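Floors, Footfall and the Apartment Below

Živko Zupan has measured sound in occupied apartments for seven years, most of that time on conversions and mid-rise blocks in and near Roncombe. His work starts after a complaint has been made and the parties have stopped agreeing on what they hear. We spoke in November 2019 at his office, where a tapping machine sat on the filing cabinet and the window was kept shut during the whole conversation.

Zupan divides household noise into two groups before he discusses anything else. Airborne sound begins in the air, as speech or television, and sets the floor or wall vibrating. Impact sound begins in the structure itself, when a heel, a dropped pan or a chair leg strikes it. "People describe both as noise from upstairs," he said. "The remedies are different, and money gets spent on the wrong one."

The clearest case is carpet. A carpet on a concrete slab lengthens the time over which a hard object comes to rest, which lowers the force peak and removes much of the high-frequency energy from the blow. Clicks and scrapes largely disappear in the room below. Speech and music are hardly affected, as a carpet adds very little mass to the slab. 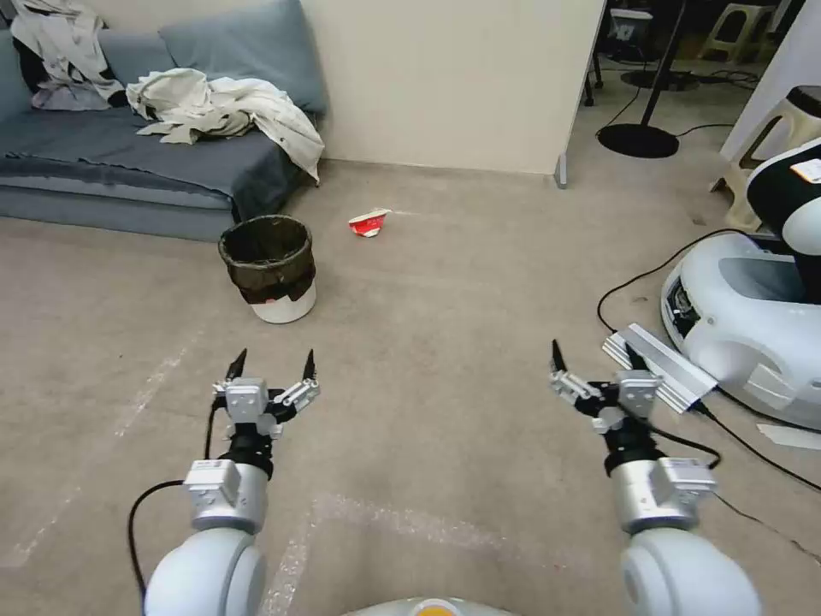

Carpeted room floor, beige.

"I get called to apartments where carpet was laid to stop a neighbor's television coming up from below," Zupan said. "The room sounds quieter to the person in it, and the television is still there. With less reverberation they sometimes hear it more clearly than before."

The largest single job he has handled was the Menzies building, a concrete block of 86 apartments. Over one March he took 657 readings there, working with the tapping machine in an upper room and a microphone moved between fixed positions in the room underneath. Receiving rooms were corrected for reverberation time, so that a bare bedroom and a furnished lounge could be compared. Residents had filed complaints about 37 of the floors.

I asked whether the complaints matched the readings. They matched in part. Floors with tile bonded straight to the slab gave poor results and drew complaints, as expected. A second set of floors had soft coverings and acceptable single-number ratings, and the people underneath were still unhappy. Zupan went back with a narrower question and looked at the bands under 100 hertz.

"The tapping machine has small steel hammers," he said. "A person walking barefoot is a heavy, soft source. Nearly all of that energy is low. You can have a floor that rates well with the hammers and still thumps when someone walks across it."

In the lowest bands, he explained, a thin covering does next to nothing. The foot is already soft compared with the carpet. What matters is the mass and stiffness of the structure, the span, and how the ceiling underneath is hung. A suspended ceiling on resilient hangers helps if the cavity is deep enough. A shallow cavity can make the result worse, as the trapped air and the board form a spring and a mass with a resonance in the range where footsteps have their energy.

He has tested several underlays, among them one from Trorko, and is reluctant to rank them. Laboratory figures are obtained on a heavy reference slab, and the improvement on a light timber floor is usually smaller. He asks suppliers for the full set of band values. If only the single number is available, he treats the product as untested for his purposes.

The second half of our conversation was about the receiving room, which he thinks is neglected. The level in a room depends on the sound coming in and on how much the room absorbs. Halving the absorption raises the steady level by three decibels. A new tenant with little furniture may therefore be exposed to more noise than the previous one under the same ceiling.

Upholstery takes up a good share of the middle and high frequencies. So do curtains, bedding and clothing, provided air can move through the fabric. Sealed leather and vinyl absorb less at the top of the range. Zupan records the furnishings on a plan before each test and asks residents to leave the room as they normally keep it.

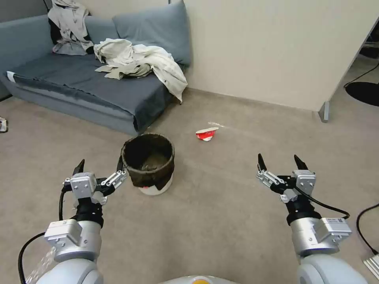 One reader of our earlier piece on party walls wrote that this approach lets builders off too lightly, and that an owner should not need a sofa in order to reach a tolerable level. The reader had bought a top-floor apartment in Fastau, moved in with a bed and a table, and been told that the room would settle once it was furnished. It had been furnished for two winters and the pump noise was as distinct as ever.

Zupan agreed with the reader on the main point. Standardized results are normalized for this reason, he said, and a builder cannot claim credit for the buyer's belongings. He also thought the pump was a separate matter. Pumps often produce a tone at low frequency, where furniture absorbs poorly, and the usual path is a rigid pipe clamp. He would check the clamps first, then the base the pump stands on.

"Furniture deals with the echo and some of the hiss," he said. "It will not deal with a tone at 50 or 100 hertz. That has to be stopped at the mounting."

Position has a modest effect. An absorber in a corner or along a wall meets more of the low-frequency pressure than the same absorber in the middle of the floor. Bare parallel walls give a flutter echo, which is audible as a rattle after a handclap, and one irregular or soft surface on either side is normally enough to break it.
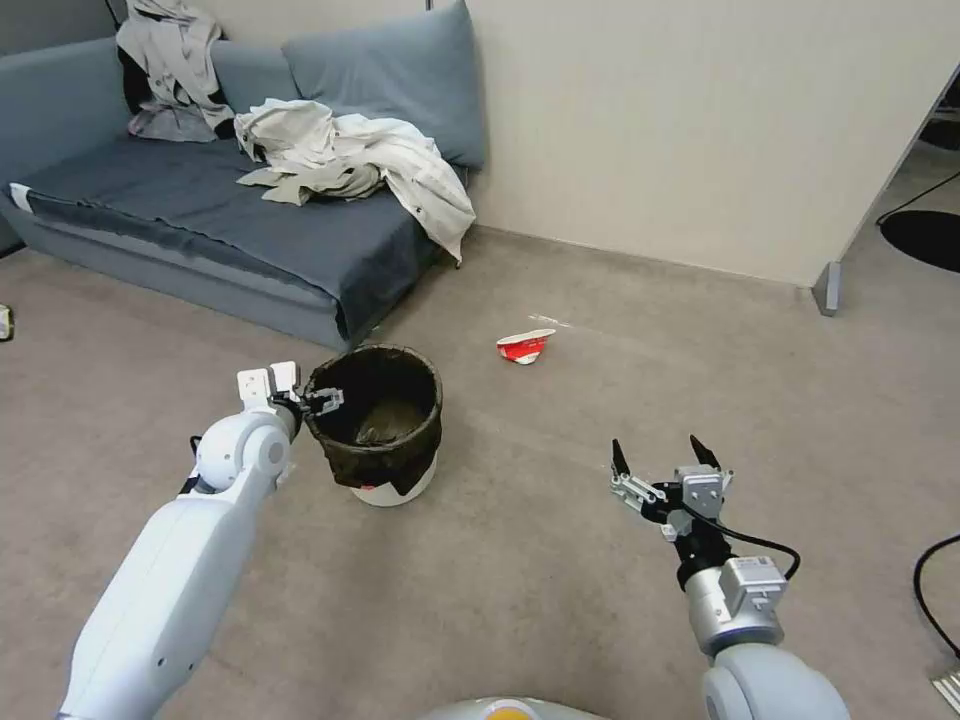 Upholstered sofa with loose back cushions, placed along a plain wall.

For tenants with a footfall problem he suggests a written log before any measurement. It should give the time, the duration and a plain description of the sound, such as thud, click or drag. A drag points to chairs, and felt pads are cheap. A thud at regular intervals is walking, and the log will at least show whether it falls at night.

For owners planning a new floor he is stricter. The finished floor must not touch the walls. A floating floor with one rigid contact, for example mortar squeezed under a baseboard or a screw driven through the resilient layer, can lose almost all of its benefit. He has seen this more often than any fault in the materials, and it is difficult to find once the trim is on. He recommends testing one room after the first floor is laid and before the next is started.

The Menzies owners replaced the bonded tile in the worst rooms with tile on a resilient mat and cut the perimeter joints clear. The low-frequency complaints remain open. Zupan has proposed trial ceilings in two apartments, with the cavity depth varied between them, and is waiting for access.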